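Sep 9, 2020

Quick writeup before I forget it all. Went to the Lultgate open day, the strategy game studio up in Utlow. They let in 100 people over the whole day, small groups, masks on, and I got the early slot. Didn't sleep much. Worth it.

First thing – it's tiny. I always pictured a big glass office. Nope. One long floor above a tile shop, narrow stairs, and you sign in on a clipboard. Our group was 7, mostly folks who've been playing since the first Nikolovski game came out. One guy wore the old tour shirt. Jealous.

Dragica Nedeljković did the walkaround. She's the lead on the campaign map and talks fast, so my notes are a mess. Main thing I got down: the new game, Nuno, has 722 provinces. I asked if that's too many. She said yes, and they're keeping them. Fine by me.

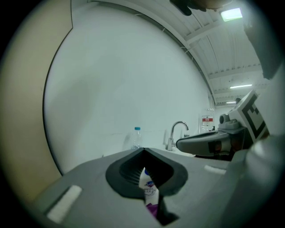
What I wanted to know was supply. In Nikolovski you could park an army in the mountains all winter and nothing happend. In Nuno they eat. Watched her march a stack north, and by spring half of it had deserted. The AI does this too, so if you burn the farms ahead of it, it turns around and goes home. Saw it turn around twice. Third time it just sat there at a river crossing and she said a bad word and wrote something on a sticky note.

Then hands-on. Three machines, 20 turns each. I picked the salt traders because the opening screen looked calm. It wasn't. Lost my port on turn 6 to a neighbor I'd signed a treaty with. Treaties have a trust score now, hidden in a submenu under a submenu. Told them so. They've heard it before apparently.

Menus in general need work. Tooltips on top of tooltips. Font's small too, and my eyes aren't what they were. There's a slider for it but it only does the map labels, not the panels, so no help where you need it.

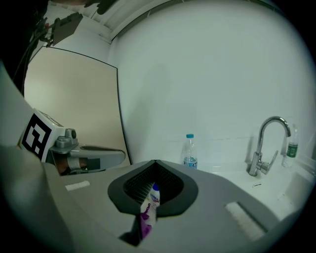

Battles are still auto-resolved, with a short report after. Some people in the group grumbled. I like it – the reports are funny and you can see wich officer messed up. Mine ran away. Name saved for later revenge.

Best part was the sound room. Adoración Villalobos writes the music, and she played us the siege theme with the drums off, then on. Huge difference. The drums come in only when your walls are under half. Never noticed that kind of thing in the older games, going back to listen now.

No release date. Asked, got a shrug. Beta signups open later in September, through the mailing list only.

Coffee was free, sandwiches ran out before noon. Parking behind the tile shop is 3 dollars, coins only, so bring some. I had to borrow from tour shirt guy. Will post my turn-by-turn of the salt traders disaster when I've typed it up.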